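Week 6 handout: learning to fold from demonstrations

I promised I'd write up the bit on Tritava properly, as I rushed it at the end and half of you were already putting your coats on. So, cloth. Everything we did up to last week assumed the object has a pose: six numbers and you're done. A towel hasn't got one. Push one corner and the rest goes wherever it likes, and your lovely state vector is suddenly enormous.

Tritava's answer is to skip the state altogether. The policy gets camera images and joint angles, and it gives back a short chunk of arm motion, which the arm plays out before looking again. You train it by plain imitation on recorded folds (our set, Prondura, has 535 of them, and 127 are held back for testing – please don't train on those, I will notice!).
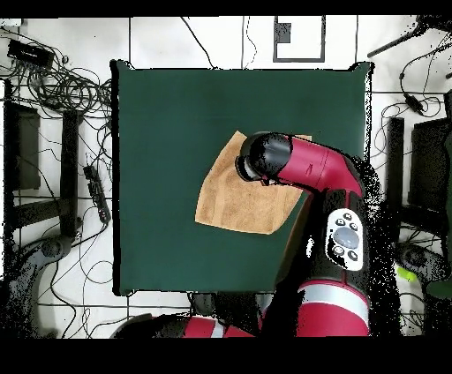 The first thing people ask me is how long the chunk should be. Too short and the arm dithers, as two nearly identical images can give two quite different moves. Too long and it sails on with its plan after the cloth has slipped. We settled on 3 seconds after a lot of fiddling, and I wouldn't defend that number very hard.

### What counts as folded?

Harder than it sounds. Awasthi's score, the one in your reading, compares the outline of the cloth with a target rectangle. Fine for a thin napkin. With thick terry you can get a decent outline from above and still have a layer that has curled back on itself, so I'd like you to look from the side as well before you trust a score. 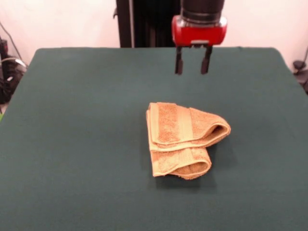
*Reading time for the rest: 2 minutes*

Thick towels are a nuisance for the gripper too. A two-finger grasp on a folded edge can take one layer or both, and the policy has no built-in idea which it wanted. In the Dandex variant they add a second output that guesses the number of layers held, trained on hand labels. I rather like it, though labelling 400 grasps by hand is a dull way to spend June.

For the seminar:

- Read Awasthi sections 2 and 4 (skip the proof, it's only there for the reviewers).
- Sketch a fold that would fool the outline score.
- Pick a chunk length for a task of your own and be ready to argue for it.

Marks go on the argument, so a wild number with good reasons behind it is fine by me.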